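The Long Goodbye to the Washing-Up

2018-07-01
By a staff writer
36 shares | 13 comments

My grandmother washed up the way other people say their prayers, at the same hour every evening and with very little conversation. Glasses went first, then cutlery, then plates, and the roasting tin was left until last with an inch of hot water in it, thinking about what it had done. I was allowed to dry from the age of four, though only the spoons, and I still remember how important I felt with that tea towel over my shoulder.

All of which came back to me in March, when I spent a few days in Galedov, a small hill town where a good many houses still have no dishwasher and don't seem to want one. I had gone to write about the old Stekton pottery works, and I did write about it eventually, but every evening I ended up in somebody's kitchen with a cloth in my hand, and I heard more about the town that way than I did in any of the offices!

People talk at the sink. I think it has something to do with standing side by side and having your hands busy, so that you can say a difficult thing to a saucepan and let the person next to you overhear it. I was told about a marriage, a quarrel over a plum orchard and a son in Kevov who doesn't ring, all in the time it took to get through the soup bowls.

A bowl in the sink, and the tall windows.

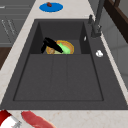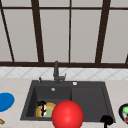
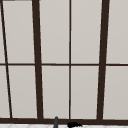

Not every reader of my last column on this subject was persuaded, and one wrote to say that she had washed up by hand for 13 years in a house of six, that no one had ever confided anything in her except that they were going out, and that the day her dishwasher was delivered she sat down in front of it with a cup of tea and watched it go all the way round.

I do take the point, and I own a machine myself (it hums, and it has opinions about where the mugs should go). It's a blessing after a big Sunday lunch. But on ordinary nights, when there are only two plates and a pan, I've gone back to running the tap.

I've bought a proper brush as well, from Andreadis, the hardware shop by the station, where they keep them in a bucket beside the door. It cost more than I meant to spend. My daughter has asked if she can do the spoons, and so far she has dropped only one of them behind the cooker, where I'm afraid it will have to stay until we move.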